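The Second Life of the Office Workstation

Around 200 old desktop computers come through the Pluvier workshop in a good month. Most were bought by engineering firms and design offices, worked hard for a few years, and were then replaced on schedule. They arrive on pallets with their cables taped to the lids. Carolina Leitão's job is to decide which ones are worth opening.

"The case tells you very little," she says. "I've had scratched ones that ran fine and clean ones with bent pins."

Workstations hold up better than ordinary home machines. The power supplies are generous, the boards have plenty of memory slots, and the side panel comes off without a fight. Leitão lays each case flat before she does anything else. A processor should go into a level socket, and a dropped screw is easier to find when it has nowhere to roll.
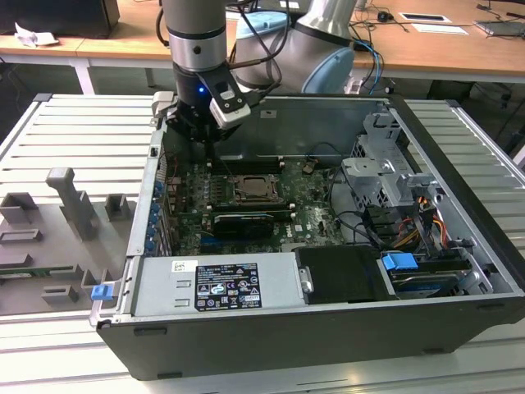 The power cord is unplugged first, and then the power button is held down for a few seconds to drain what is left. After that she clips on a wrist strap and looks for dust, loose connectors and swollen capacitors. If the machine passes, the cooler is unscrewed a little at a time, corner to corner, and lifted away.

Old thermal paste can hold a cooler to a chip harder than people expect. Leitão runs the computer for a while beforehand so the paste softens. Pulling straight up on a cold one is how parts get broken - a slow twist is safer.

The processors she likes best for this work are the four-core Xeons from a few years back, such as the E5-1630 v3, rated at 3.70GHz. They were expensive when new. They now sell for a small part of that price and are still quick enough for drawing software, photo editing and most office work. 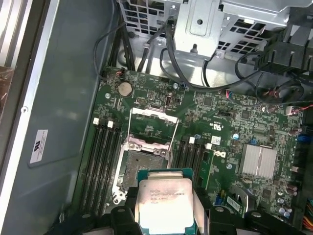 Fitting one takes less than a minute if the socket is clean. The levers are released, the metal frame swings up, and the chip is held by its edges over the opening. The notches have to line up. It is lowered straight down and let go, with no sliding and no pressing. If it doesn't sit flat it comes out again, and the pins get another look under a lamp.

Those pins are the weak point. They are part of the board, so one careless touch can cost the whole board. Pluvier writes off 3 or 4 boards a month that way, most of them damaged before they reached the shop.

Cleaning comes next in the training that Leitão gives new staff. Dried paste on the metal lid of a processor does no harm by itself, but it has to be gone before a cooler goes back on. Fresh paste spread over old leaves gaps, and the chip runs hot. 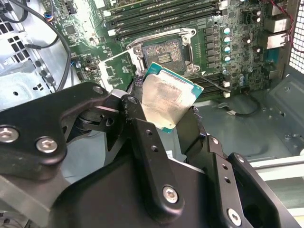
She uses isopropyl alcohol and lint-free cloth, wiping from the outside in so that nothing is pushed over the edge. Paper towels are banned at her bench for the fibers they leave behind. A dot of new paste the size of a small pea is enough.

Memory goes in last. The slots are filled in the order printed on the board, and both latches should be shut at the end. A computer that won't start after a rebuild very often has one module that is not pushed all the way in.

A finished workstation sells for $180, with a fresh drive and a short guarantee. The next batch, from a firm called Casado, is due in April.

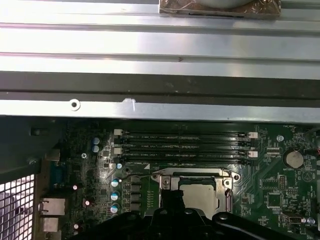

Rachid Nasr says he would check the memory before blaming anything else, and that he once swapped a perfectly good processor twice before he thought to reseat a module. He now keeps one stick that he knows works in a drawer, and starts every rebuilt machine with that alone before adding the rest.

Leitão does much the same, with a different slot first if the board refuses to start. Machines that pass are left running overnight under load, and the temperatures are written on a card that goes into the box with the power cord.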